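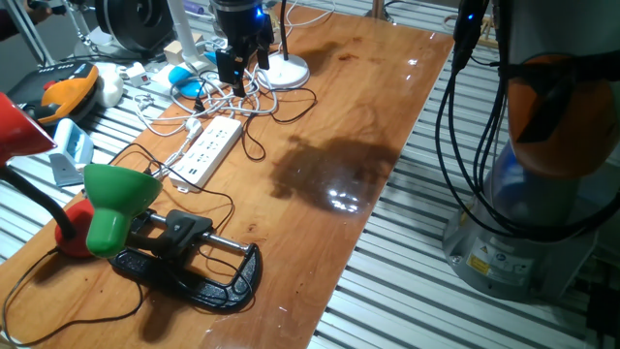
According to Liudmyla Pasichnyk, a lamp that will not stay where it is put is worse than no lamp at all. She repeated the point twice in the course of a conversation held in April at the Wovstead Study Workshop, and it has since been adopted as the heading of the workshop's guidance sheet on task lighting.

The workshop provides tables, tools and light to residents who wish to repair, draw, sew or study outside their own homes. Ms Pasichnyk has been responsible for its furniture and fittings for 3 years. She was interviewed for this bulletin by Antonina Romaniuk, who edits the workshop's printed notices, following a review of how the lamps were lent out and set up.

The review began with the tables. Several of them have varnished wooden tops, chosen for their warm colour and because they wipe clean. Under the ceiling lights, however, the varnish shines. "People sit down, they see a bright patch in the middle of the table, and they move their work to avoid it," Ms Pasichnyk said. "After ten minutes they are working at the corner with their elbow over the side."

Asked whether the tops might be sanded and given a matt finish, she replied that the question had been raised more than once. A quotation was obtained from Damness, the joinery firm which supplied two of the tables, and the cost came to roughly 500 pounds. The money was spent on lamps instead. "A matt top would have helped with the reflection," she said, "but you would still be sewing black thread on black cloth by the light of the ceiling."

The lamps now in use vary in pattern. Some have a cone-shaped shade on a flexible neck, in green or in red, and these are the ones most often requested. Ms Pasichnyk recommends the flexible neck for any close work, as the shade can be brought low and turned away from the eyes. A plain white lamp on a round base is kept for those who want light over a wider area and do not expect to adjust it.

"I ask people to put the lamp on the side opposite their writing hand," she explained. "Then I ask them to sit down before they switch it on. If they can see the bulb from the chair, the shade is too high. It is a very short lesson – most of them have it in a minute."

The coloured shades were not part of any scheme. The green and red ones were bought from Roven when that shop was closing its lighting department, and the colours were those remaining on the shelf. They have turned out to be convenient at the desk, where a member can ask for "the green one" without consulting the loan list.

On the subject of clamps, Ms Pasichnyk was more cautious. The workshop keeps C-clamps for holding work to the table, and members have at times used them to fix a lamp base in place. She does not forbid it, but she asks that a folded piece of cloth or card be placed between the metal and the varnish. "The screw leaves a ring," she said. "We have a good many rings already. When you have finished with the clamp, lay it flat and away from the cable. A clamp standing on its end will fall over, and it will fall on somebody's work."

Cables occupied a good part of the conversation. Ms Romaniuk observed that complaints about leads were recorded more often than complaints about the light itself. Ms Pasichnyk agreed. A power strip is placed on the table top where members need one, with sockets for the lamps and USB ports for telephones. She accepts that this takes up room which might be used for work, but considers it preferable to a strip on the floor, where feet find it.

Her advice is to plug in the lamp nearest the strip first, to let any spare cable lie in a loose loop at the back or side, and never to wind it tightly round the base. Faulty leads are to be handed in at the desk and are not to be mended by members, however skilled. Replacement leads are ordered from Pylypenko and usually arrive within 2 weeks.

Ms Romaniuk asked finally what remained to be done. Ms Pasichnyk mentioned a second strip for the long table, a better shelf for the lamps that are not in use, and a label on each base showing which type of bulb it takes. She would also like members to return the shades to a downward position before leaving.

"The next person sits down and gets the light straight in the face," she said. "It is a small thing to turn it down."

Lamps may be requested at the desk from nine in the morning. Members who prefer to bring their own are asked to have the plug and lead checked before use.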